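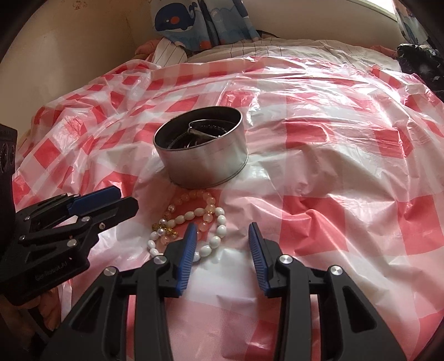
Beadwork of Ollwood

Contents History Materials Techniques Collections See also

Ollwood beadwork is a craft tradition of the town of Ollwood and the farming district north of it. The name covers strung necklaces, woven bands, and beaded panels sewn to cloth. It is known mainly for its wide flat collars, which local families wear at weddings and at the winter fair held each December.

History

Beads reached the district by way of peddlers, who carried them in small cloth bags along with needles, buttons, and ribbon. Early pieces are plain. They consist of a single strand with a knot between each pair of beads, so that a broken thread would not cost the wearer the whole necklace. Woven work came later and was probably copied from the patterned belts sold at the river market in Fatonia, where Ollwood farmers took their wool.

The first workshop to employ paid beaders was opened by the Tedesco firm in a former seed store. It supplied dressmakers in several cities and at its height had 400 workers, most of whom took their beads home and were paid by the finished length. The firm closed when its main buyers turned to printed trim. Home beading went on at a smaller scale, and many patterns survived only in family notebooks.

Interest returned under Leokadia Brzozowska, a schoolteacher who collected these notebooks and redrew the patterns on squared paper. Her book, The Ollwood Collar, records 2,036 patterns. Later study by Caoimhe Corrigan found that many of these were the same design turned on its side or worked in other colors, and reduced the number to 1,464. Both figures are still quoted.

Materials

Glass beads are the most common. Bone, wood, and seed beads appear in older pieces, and plastic beads have been used freely in everyday work. Cotton thread was standard until nylon became cheap. Older cotton was drawn across a block of beeswax before use, and traces of wax in the bead holes are one of the signs by which early pieces are dated.

Techniques

Three methods are usually described. In plain stringing, beads are picked up one at a time on a needle. In ladder weaving, two needles pass through each bead from opposite sides, giving a firm strip that does not need a loom. In panel work, short rows are laid on cloth and stitched down at every second bead — a slow method, kept for collars and the fronts of jackets.

Beads are sorted before work begins. Uneven beads are set aside for fringes, where small differences in width do not show. The district word for this set-aside stock is "reseler," from which the Reseler style of mixed-color fringe takes its name.

Collections

The largest public holding is in the Ollwood Town Museum, whose catalog was prepared by Behrouz Ghorbani. It includes 2 complete wedding collars from before the Tedesco period. The museum lends pieces only for short periods, as old cotton thread weakens under strong light.

See also

Fatonia belts
Ladder weaving
Reseler fringe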